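Archive Home | Threads | By Author | By Month | Search | Log In

January, 4:40 p.m.
Posted by Reece Entwistle

Re: glove or no glove on the five-finger hands

Bernardo, thanks for the numbers. I'll quote the part I plan to argue with and leave the rest in peace.

> From: Bernardo Arruda
>
> We finished the office items with the Gallardo two-jaw gripper on
> the left arm. 378 grasps, 20 drops, and most of those drops were
> the same stapler, which I have come to hate. The jaws don't care
> what the thing is as long as it fits between them. Before anybody
> spends more money on fingers, I would like to see one job in the
> office set that a hand does better. One. Also, has anyone run the
> Ulla hands with gloves on for more than an afternoon? Ours wore
> through at the thumb, and after that the grip force readings
> were poetry.

You want one job. I nominate the file folder.

I know you have folders in your 378, because I wrote half of that list. But you picked them up flat off a table by the spine, where a folder is basically a thin brick. Ours have to come up and out over a cabinet and end with the cover facing the head camera so it can find the label. With two jaws on the edge, the thing swings. You squeeze harder, the plastic bows, and then the label picks up a highlight and the camera reports that there's no label, or on one memorable run, that there were two.
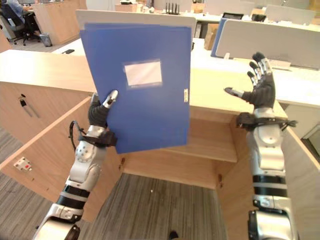 Gloves are where I've spent most of my month, so let me start there. We have tried bare hands, thin knit gloves, and the rubber-dotted ones from the hardware store, which grip beautifully and then refuse to let go. Bare metal on smooth plastic was hopeless at anything under the force that leaves a dent. What we run now is a dark fabric glove on each hand with the silver tips left out, and as you can see the thumb sits right on the blue cover near the edge while the fingers wrap around the other side. The fabric does the holding and the tip does the feeling. If your thumbs are wearing through, cut the ends off before the hand does it for you. I lost three days to pride on that point.

The strap at the wrist matters too. Without one our gloves crept toward the fingers, and after 40 or so picks the hand looked like a kid in his dad's mittens. Cinch it just below the hand and leave slack in the cable. I've tightened one over the cable exactly once, and the controller sulked until lunch.

Now the part you'll enjoy. I ran 72 folder picks over the cabinet with each setup, same start pose, same controller gains, nothing retuned in between. Your jaws kept hold of the folder more often than my fingers did. I'm not going to hide that in a footnote. What they didn't do was keep it facing the camera. The hand won that by enough that I stopped arguing with our own skeptics and went home early. It's also slower, and closing all the fingers on the Ulla still sounds like someone hunting for change in a coat.

Two things I haven't sorted out:

Camera height. From the head, a folder held up close eats most of the middle of the view, and anything behind it is a rumor. I had a wrist camera from Cakgate on the bench for this, but the bracket wants to live exactly where the strap goes. If anyone has mounted one higher on the forearm, I'd like measurements and would settle for a sketch on a napkin.

The idle hand. We park the right one open, palm in, so it's ready to help. So far its chief contribution is being in the way of the planner. Groltitz folds theirs down out of sight, I'm told, and then pays for it in time whenever they need it back. Does anybody there read this list?

Bernardo, I'll send you the logs if you send me the stapler. I have a hand here that needs humbling on something smaller than a folder, and it sounds as if you could use the distance.

Reece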